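**Letow, October 23, 2023** – Gastutden today announced a revised bristle grade for its Vosex line of manual toothbrushes. The new grade replaces the current medium filament in all adult models and will reach stores in March.

The filament is tapered at the free end and keeps its full diameter at the root. In bench testing at the company's Letow plant, brush heads were run for 2000 cycles against a ridged test plate under a fixed load. Heads were then measured for splay, which is the outward spread of the outer rows compared with a new head. A total of 283 heads were tested. Splay fell by almost 60 percent against the outgoing grade.

Tuft layout and head size do not change. Handles will continue to be molded in the existing tools, and current travel caps will fit the new heads. Retail packs will hold 3 brushes, as before. The item codes printed on outer cartons will change, and distributors should update their order systems before the first shipment.

Testing equipment was supplied by Ogundipe, which also calibrated the load cells before the first run. A summary of the test method is available to trade buyers on request. The results describe filament wear only – they do not measure plaque removal or gum health, and no claim is made on either point.

Stock of the outgoing grade will be sold until it runs out. Retailers may combine both grades in one order but should not mix them in one display tray.

Requests for samples and data sheets should be sent to the Gastutden trade desk in Letow.
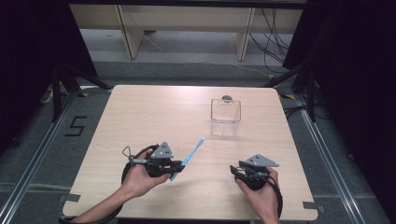
Toothbrush with a translucent light blue handle.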